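Plendum laundry package: what I made of it

I run the linen side for a small group of holiday lets, which comes to 66 beds when everything is full. In July I was asked to look at a service called Plendum, where you rent a humanoid robot on a monthly contract and it is set up to do one job in your building. The job we were interested in was emptying and loading washing machines. It is the part of the day that takes people away from making beds, and it is the part they complain about.

Plendum is sold over here by a firm called Brovby. Their sales contact is Nevzat Güneş, who was straightforward to deal with and sent the price list before I had asked for it. There are two versions of the laundry package. The basic one covers a front-loading machine and a basket on the floor. The larger one adds a dryer and a folding table, but folding is still listed as a trial feature, so I left it out of my thinking.

The contract runs for a minimum of 3 months. You get the robot, the stand it hangs from when it is not working, remote support during office hours and one site visit to map the room. Extra visits are charged. If you move your machines or swap them for another make, that counts as an extra visit. I would like to see that changed, as ours get replaced fairly often.

I spent a morning with the package and took my colleague Juniper Ruiz-Ortega along. She has done laundry for longer than I have and has firm views on drum height. I wanted to see the stacked type of machine in particular, as two of our buildings have no room for anything else.

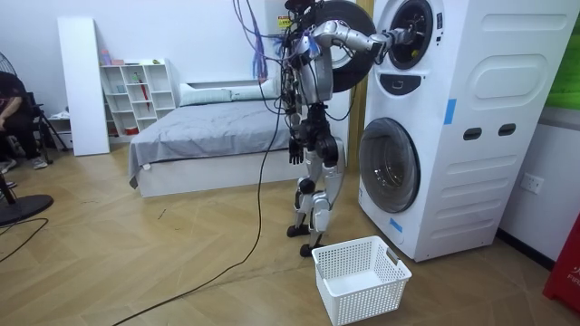
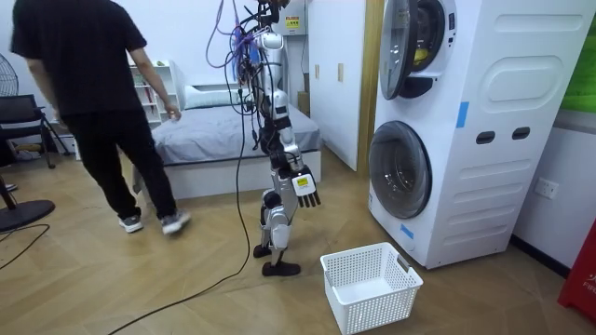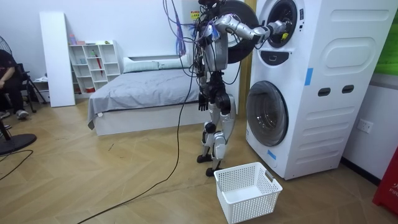
Reaching into the upper drum, and a look at the twin-drum machine itself. 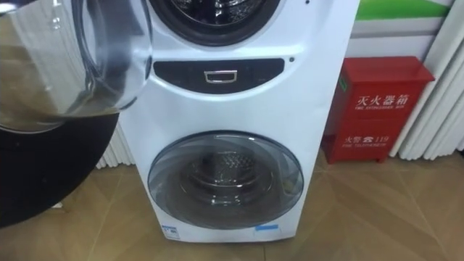

My main question was about reach. A lot of the cheaper arms I have read about are fixed to a bench or a rail, and you have to arrange the laundry around them. A robot with legs takes up the same sort of floor space as a person, so in theory you can leave the room as it is. Against that, it needs clear floor and somewhere overhead to hang the cables. Our smallest utility room has a sloping ceiling and a boiler in the corner, and I can't see it going in there at all.

The second question was speed. The brochure says 30 items an hour for the basic package, and an item means a pillowcase or a hand towel. Double duvet covers are counted separately and no figure is given for them. I asked Nevzat for one and he said he would rather not quote it until the next software release. I thought that was fair, but duvet covers are most of what we wash. Juniper pointed out that a wet king-size cover wraps itself round everything else in the drum, and she would want to see that done on our own machines before anyone signed.

Then there is the paperwork. You need a risk assessment, a named person on site who has done the half-day training, and a note from your insurer. Our insurer had not been asked about this before and took a while to answer. The reply was yes, provided guests can't get into the room. At two of our buildings the guests use the same machines as we do, so those are out unless we fit a lock.

On price, the basic package works out at 89 pounds a day on the shortest contract, less if you take a full year. For one building that is too much. Shared between several it starts to look possible, but the robot can't be moved between sites without another mapping visit each time, and that brings the cost back up again.

I also spoke on the phone to Dennis Koech, who looks after a student residence and has had the basic package since the spring. He uses it for towels from the gym and nothing else. He is content with it and has renewed. His advice was to buy baskets that are all the same and not let anyone swap them, and to keep the floor clear of socks.

For now I have told Nevzat we will wait. If the duvet cover figure comes out and it is decent, I will ask for a trial at our largest building, where the laundry has its own door and a proper ceiling. Juniper has already measured it. In the meantime I am getting a price from Lindqvist for a plain trolley with a lifting base, and I will write that up when it arrives.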